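Equipment Review: Howlader Two-Finger Gripper Kit
Trosemville Community Workshop, Equipment and Training
December 16, 2021

Purpose of this review

The Workshop acquired one Howlader two-finger gripper kit in June for use on the shared bench arm. Members building handling projects had asked for a gripper that could manage soft goods as well as rigid parts, and the kit was selected from a short list on the basis of price and the availability of spare parts. This review records the assessment carried out during the first months of use and sets out the conditions under which the kit may be booked. It also applies to members considering the same kit for a build at home.

The kit was purchased at the regular retail price of $900 from Diren, a mail-order supplier. No discount or loan unit was offered or accepted.

Contents and documentation

The kit is supplied as a flat carton holding the palm assembly, two fingers, a servo, a control board, a bracket for a small wrist camera, a bag of fasteners and a printed manual. Two spare tip pads are included. The supplied hex keys are of poor quality and should be set aside in favour of the Workshop's own set.

The manual runs to 19 pages. Its mechanical sections are well illustrated and can be followed by a member with basic assembly experience. The electrical section is less satisfactory. The colour coding of the servo lead in the wiring diagram does not match the lead supplied, and the reviewer confirmed the correct order with a multimeter before applying power. Members are required to do the same. A corrected diagram has been placed in the binder at the bench.

Assembly

Assembly occupied two evenings. The palm goes together without difficulty, and the finger pivots are properly bushed, with no perceptible play once the retaining screws are tightened. The servo horn must be centred before the linkage is attached. The manual mentions this step only after the linkage has been fitted, and a member who follows the printed order will have to take the linkage off again.

The camera bracket accepts a small board camera and clips to the palm behind the fingers. It holds its position adequately, although the clip is thin at the base. Cable routing is left entirely to the builder. The Workshop's unit uses a braided sleeve tied at the wrist and again at the elbow of the arm, which has prevented snagging.

For the base, the reviewer used a Skundwood mounting plate already owned by the Workshop. The hole pattern on the plate did not correspond to that of the arm, and new holes were drilled and tapped. Home builders should allow for a drill press or access to one.

Handling of cloth

Most grippers at this price are sold on their performance with blocks, cans and printed parts. The soft-goods assessment was therefore given greater weight. Washcloths, dishcloths and small garments were picked from a white work surface, lifted, and released. The arm was run at the reduced speed setting required for all unattended and semi-attended work in the shared area.
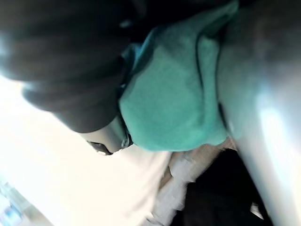 Grip on a gathered fold was consistently good. Where the fingers closed over a bunch of thick material, the cloth stayed in place through the lift and through a full rotation of the wrist. Terry and brushed cotton presented few problems. Thin, smooth fabrics were less reliable, particularly when laid flat, and in several trials the tips slid across the surface without raising a fold. Reducing the approach height slightly improved the result but increased wear on the pads.

Picking one piece from a pile remains the principal weakness. When two pieces overlap, the gripper will often bring up both, and the kit includes no sensor capable of detecting the difference. Members who need to separate layers should plan to do so in software using the wrist camera, or to spread the items beforehand.

The behaviour of the fingers under load was satisfactory. The servo reports its position but not its force, and the closing limit must be set by hand for each thickness of material. A limit of 80 per cent of full travel proved a suitable starting point for folded towelling. Settings above this caused the servo to buzz and become warm, and the trial was stopped on each occasion.

Camera view

The bracket places the camera close to the work, which is useful for alignment and a hindrance to supervision. At the moment of closing, the fingers and the held item take up much of the view. Fast wrist movements also produce considerable blur. Members recording their sessions are advised to slow the final part of the approach and to add a second, fixed camera at the side of the bench if a full record is needed.

Bright overhead lighting on a white surface can wash out the image. A grey mat is now kept under the bench and may be used without booking.

Noise and shared use

The gripper is quiet in normal operation and may be used during evening classes. The arm itself is louder than the gripper and should be kept at reduced speed when the adjoining room is occupied. Loose sleeves, lanyards and long hair must be secured before the arm is powered, and the emergency stop must be within reach of the operator at all times.

Wear and maintenance

One tip pad was replaced during the assessment after its leading edge had rounded. Replacement takes a few minutes and requires no adjustment of the linkage. Lint collects at the pivots after work with towelling and should be brushed out at the end of each session. Compressed air is not to be used, as it drives fibres further into the bushings.

The pivot screws worked loose once and were refitted with a medium-strength threadlocker. No further movement has been observed.

Assessment

Mechanical quality: good
Documentation: fair
Soft goods: good with thick fabric, fair with thin
Value for a shared workshop: good
Value for a home build: fair, owing to the additional tooling needed

The kit is approved for general booking by members who have completed the bench arm induction. Bookings are limited to blocks of up to 3 hours, and the closing limit must be returned to its default before the bench is released. Faults are to be entered in the equipment log on the day they occur. Requests for spare pads should be made through the front desk, where a small stock is held at cost.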